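The box from Kallivis

Four o'clock and the movers were coming at six. Lovisa had one more box to find and no idea which one.

Margit had called from the train. Breaking up, tunnel, then back again. "The blue thing. Grandpa's. It was in with the white stuff. Don't let it go on the truck."

"What blue thing?"

Tunnel.

So. Blue thing, white stuff. The whole office was white stuff. Eleven years of Kallivis, two rooms above a bakery in Wostovville, and all of it wrapped in whatever Folke had found in the supply closet. Bags, mostly. He'd stuffed them in like socks in a boot. No list. She had asked for a list. He had said he'd remember.

"Folke. Where's the stuff from Margit's desk?"

"In a box."

"Which box?"

"Cardboard."

She could of thrown the tape at him.

Hall first. Three boxes by the stairs, all paper. Invoices, more invoices, a folder with 3039 on the spine and nothing in it. Coats. A kettle, still with the lid taped on. She cut every one open and folded the flaps back and left them like that, no time, close them later.

Back in. Chairs pushed anywhere. Carpet with the marks in it from where the cabinets used to be, darker there, as if the cabinets had left there coats behind. She had sat on that carpet her first week eating rolls from downstairs, because the desks hadn't come. Seraina had been there then. Seraina who sold her half and went to the coast and sent one card, in May, with a gull on it. Wish you were here, or don't.

Keep going.

Phone again.

"Did you find it?"

"Margit, what IS it?"

"It's for the drops. His eyes. A little blue cup, you put it against your eye and tip your head back. Two of them, but I broke one."

"An eye cup."

"He had it in his pocket on the boat. The whole way over, thirty-six days. His mother gave it to him, I don't know why, she thought the wind would..." Gone. Tunnel, or Margit crying, hard to tell on that line.

Lovisa stood there with the phone on her ear a bit longer than she needed to.

Then Folke, from the doorway. He had his jacket on already. Looked at his shoes.

"There was a label. On that one. Red."

"You labeled it?"

"It came with it. The box did. I just remember thinking, red, I'll remember red."

And he had. That was the terrible part, she'd have to be nice to him now.

Red label, by the chair. She got down on her knees. Plastic bag on top, crackling, huge, nothing in it but air and another bag. Something black, small, she pushed it aside, a charger or whatever it was. More white. Tissue. Wrapping around wrapping. Downstairs a horn, twice. Too early, they were too early.

"Tell them ten minutes!"

"They'll charge for it."

"Folke!"

He went. She heard him on the stairs, then his voice in the street, polite, useless, then a woman's laugh. Saoirse Gallagher from Lindholm Moving, who had moved half the block and was in no hurry about anything. Good. Let him talk.

Left side. She put her hand down the cardboard wall and felt it before she saw it. Cold and smooth, smaller than an egg. She pulled it out and it was so blue. There was a chip on the rim, worn soft.

She didn't know why she did it. Wiped it on her sleeve, put it to her eye, tipped her head back. The ceiling went blue and round, like looking up from the bottom of something. She stayed down there.

Phone.

"I've got it," she said. "Margit. I've got it in my hand."

Nothing on the line but the train, going fast now, out in the open.

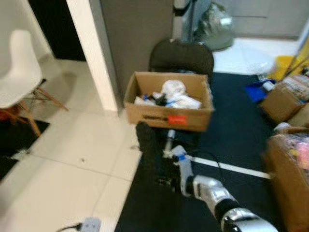 What's the best way to pack a small glass keepsake for a move?
Wrap it in a few layers of tissue, put it in a small rigid box of its own with padding on every side, and write what it is on the outside. If it's something you'd hate to lose, carry it with you and keep it off the truck.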